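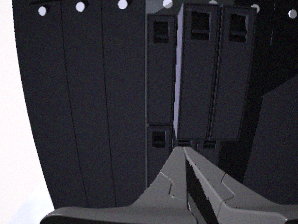
The Farooqui Rack Challenge is a student robotics project in which teams write control software for a robot arm working in and near equipment racks. All work is done in simulation. It is run as a one-semester course with a competition at the end, and was set up by Hélène Lévesque and Remo Kälin as a follow-up to an older club event on maze driving. Teams receive two kinds of rendered view: a room view, and a close view looking out past the gripper. The close view is the harder of the two to use. With the two fingers closed to a blunt tip in front of a row of dark blocks with black recesses, there is little contrast to work with, and a bright area at one side can upset the exposure step in a simple vision program. Most teams spend the first part of the course on this problem alone.

Course format

The course runs for eight weeks. Teams have three to five members, and each team must include at least one student with no earlier programming course. The first three weeks cover coordinate frames, joint limits and basic path planning. Teams then work on their own code, with one review meeting per week.

All teams use the same simulator, Clavamix, and the same scene files. Changes to the arm model or the room are not allowed. Teams may change the planner, the vision code and the grip controller – in practice most change only the first two.

Simulated room

The standard room contains a table, an open rack, a row of server cabinets and a single arm. The lighting can be varied between runs.
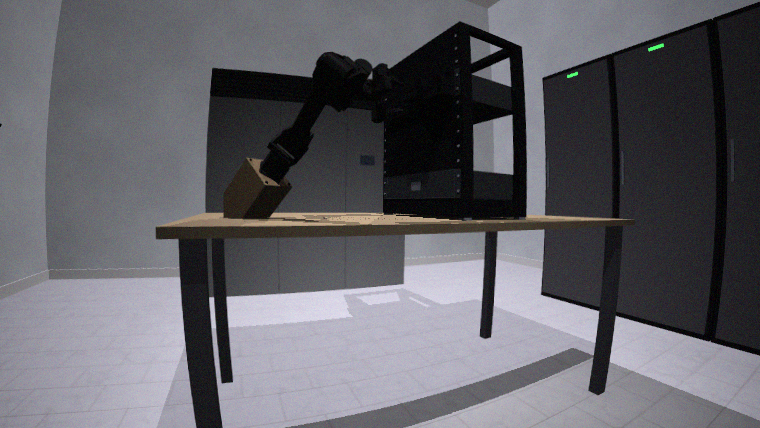

The arm over the table in the standard room, with the open rack at right on the tabletop.

The rack limits where the arm can move, and a planner that ignores the elbow will often drive it into the frame while the gripper itself is clear. Collision with any part of the rack ends a run. Contact between the gripper and the tabletop is allowed up to a set force.

Scoring

Each entry is run with a fixed set of starting poses. Points are given for reaching the target pose, for time and for path length. Points are taken off for joint limit faults. Ties are broken by the shortest path. Raw logs are kept in a shared archive named Clostico, which held 1519 runs as of Oct 15, 2023.

The scoring script was rewritten by Zohreh Kazemi after teams found that a very slow approach could avoid most penalties. The current version adds a time limit per run.

Results

The first competition was won by a team led by Borghild Kvam, whose planner treated the forearm and elbow as separate volumes. Second place went to Fongchan Chaimongkol's team. Its entry, Duvamis, used the room view for coarse motion and switched to the close view only for the last part of the approach – a method that several later teams have copied.

See also

Motion planning
Robot end effector
Student robotics competitions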